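Ekina Party & Table Rentals
Rentals > Tabletop > Serving and clearing

Laris Dish and Mekik Tabletop Can, rented as a pair

A dish to put the snacks in and a trash can to put the rest in, on the same table, within arm's reach of each other. We resisted the idea for years on grounds of taste. Then we looked at what people leave on tables, and gave up.

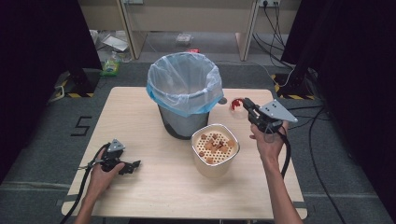
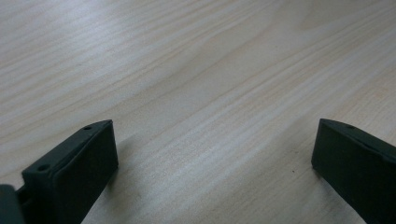
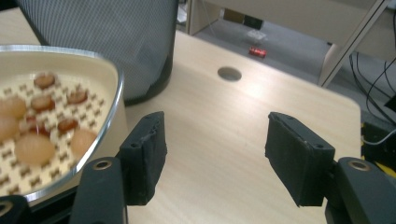

First and last, the Laris with food in it. In the middle, a close look at the tabletop.

What you get

Laris dish, cream with a shiny silver rim, rounded corners. It has a patterned floor, so sausage slices and other small round things have something to sit on besides each other. Yes, guests will ask what the pattern is for. Tell them whatever you like.

Mekik can, gray metal, cylindrical. It stands on the table with its bag folded over the rim. Twelve spare bags come with each can. If you get through all of them in an afternoon, please call us, we would like to hear about the menu.

The table is a separate item (see Bach, below). People assume it's included and then arrive to collect it in a very small car.

Pricing

Pair, one day: $12
Each extra day: $2
Bach table, light wood top, per day: $12
Late return: another day's rental, then another, and so on until you remember

We keep 160 pairs in the warehouse. In July that is fewer than it sounds. For orders of more than 12 pairs, book ahead, and for anything with 1,000 guests, talk to Harish Upadhyay before you talk to your caterer.

Setting it up

Put the can toward the back of the table and the dish in front of it. The other way around, people reach over the trash to get to the food, and some of them lose interest in the food.

Fold the bag well over the rim before you start. A bag that is merely resting in the can will follow the first paper cup to the bottom.

Spread the food out loosely. The Laris will hold a heap, but a heap has to be dug into, and whoever digs always wants the piece underneath.

One pair per table. We have seen two dishes share a can across a gap between tables. The floor got most of it.

About the Bach table

The top is light wood with a grain that runs from pale gray to tan. It hides crumbs very well, so wipe it even when it looks clean. Please use a coaster under anything hot or dripping. You won't, but we have now asked.

Cleaning and returns

Scrape the Laris out and give it a rinse. We do the proper wash here, so there's no need to go at the patterned floor with a toothbrush, though one customer did and we still think of her fondly.

Empty the Mekik. This has its own line in the rental agreement, in bold. A can that comes back full is charged at $12, and Ashok Sachdeva at the returns desk gets to tell you what was in it.

Don't stack dishes with food still in them. Don't put the cans inside one another with the bags on, they grip like anything and it takes two of us to get them apart.

Common questions

Can I rent just the can?
Yes, at the same price. The dish costs us nothing to leave on the shelf, and you nothing to take.

Can I rent just the dish?
Also yes, also the same price. We'd still take the can.

Does it come in other colors?
The dish comes in cream. The can comes in gray. We looked at a green can once and it was not a happy green.

What if a dish gets broken?
Bring back what there is and we'll work out a fair charge at the desk. Dishes that vanish altogether are charged at full replacement, including the ones your brother-in-law is "pretty sure" he put in the box.

Pickup is from the side door, and we close at noon on Tuesday. Bring the box back too, please, we are down to the ones with no lids.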